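Textiles in the Home: Printed Flowers and Quilted Cloth
Handout for Unit 2
Prepared by Yamila Barrientos, with additions from Trinidad Leiva

Reading before class: the Gallardo chapter on bed furnishings (course pack). Bring one printed fabric from home if you have one. Anything goes: a pillowcase, a tea towel, a shirt you've stopped wearing.

Where we left off

Last time we ended with woven pattern, where the design is built into the cloth on the loom. A woven flower has to be planned thread by thread before a single inch exists. A printed flower sits on top of finished cloth, and that changes nearly everything: who can make it, how fast it can change, what it costs, how big it can be. I get excited about this unit every year (you were warned) and we won't get through all of it in one meeting.

Blocks, plates, rollers, screens

Woodblock printing is the oldest of the methods we'll cover. The cutter carves away whatever shouldn't print, the printer inks the block and presses it down, lifts, moves over, presses again. Each color usually needs its own block. Look for the small pin marks at the corners that helped the printer line up the next impression. Once you learn to spot them you'll be hunting for them in every museum you visit!

Copperplate printing works the other way around, with the color held in engraved lines below the surface. The lines can be very fine, and the repeat can be much larger than a block a person has to lift all day. The sample book we'll study from the Carrasco collection is dated 1764 and has 50 leaves, several of them with cuttings on both sides. Please turn the pages by the outer corner.

Roller printing took engraving and wrapped it around a cylinder, so the cloth could run through without stopping. Screen printing pushes color through a mesh with the unwanted areas blocked out. Screens are wonderful for big, bold flowers with flat areas of color, and a screen can be made large enough to let one blossom sprawl as wide as you like.

Why the peony?

Roses and peonies get mixed up all the time on printed cloth. Check the leaves first. Peony leaves are divided into long, pointed leaflets, and a designer who knows the plant will keep some of that even in a simplified drawing. Then look at the flower: a peony is often drawn wide and full, with ruffled petals packed toward the center. In China the flower has a very long association with wealth and honor, and it has been painted, embroidered, woven and carved for centuries. It's a natural choice for bedding, and especially for wedding bedding in red.

Scale matters here too. A small sprig repeated every few inches reads as texture from across a room. A big bloom reads as a picture, and the maker has to decide where on the bed it will land.

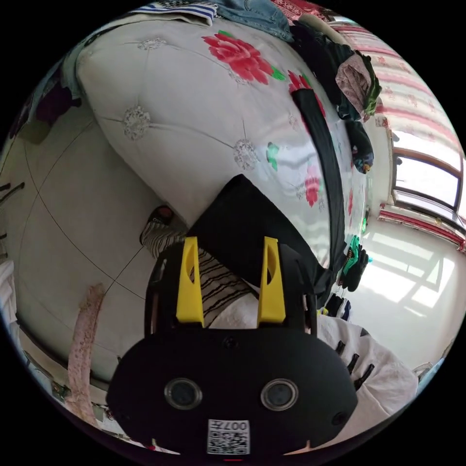
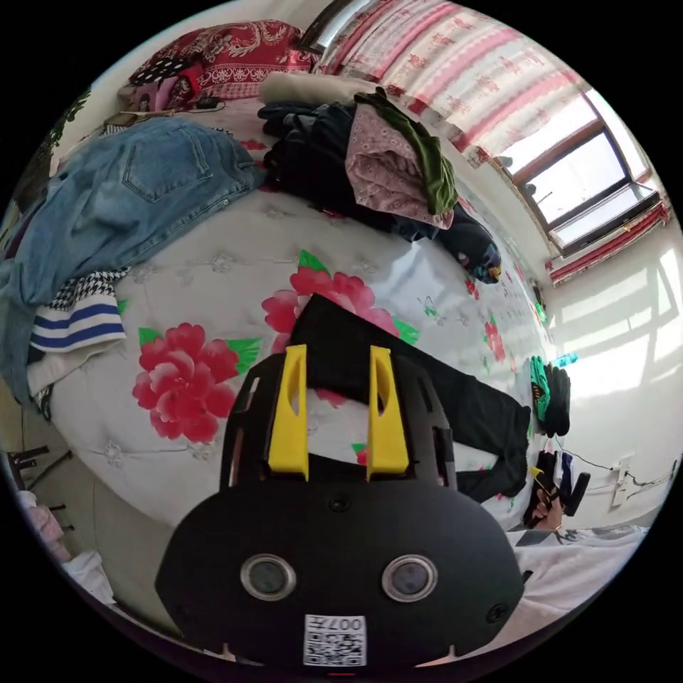 Large red peonies with green leaves on a white quilted bed covering.

Quilting and tufting

Quilting joins layers with stitches, traditionally a top, a filling and a backing. The stitching keeps the filling from sliding into the corners, and it also draws on the surface in shadow. Tufting ties the layers at separate points, often with a button or a knot of thread, and the cloth puffs up between them. Plenty of covers use both.

Think about what happens when you quilt a printed cloth. You now have two patterns on the same surface. They can follow each other, with the stitching running around the petals, or they can ignore each other completely. Vicente Toledo argues in his Clanana lectures that ignoring is the more interesting case, and he shows a grid quilted straight across a bouquet to make the point. I don't fully agree. Come ready to argue!

Terms to know

Ground: the background color of the cloth, before or behind the printed design.
Repeat: the smallest unit of the pattern that, copied over and over, makes the whole.
Half-drop: a repeat in which each column is shifted down by half its height.
Registration: how well the separate colors line up.
Batting: the filling between the layers of a quilt.

Short exercise

Take your fabric from home and find the repeat. Measure it both ways and sketch it. Then find one place where the registration slips, even by a hair. If you can't find one, look at the edges of the leaves. Label the ground and every separate color, and note any place where two colors overlap to make a third.

Students who don't have a fabric can use sample 724 from the Trastwood drawer. It's a half-drop, and a sneaky one.

For the next meeting

Agustina Espinoza will bring the Hallon dye samples in the afternoon, and we'll start on madder. Wear something you don't mind staining.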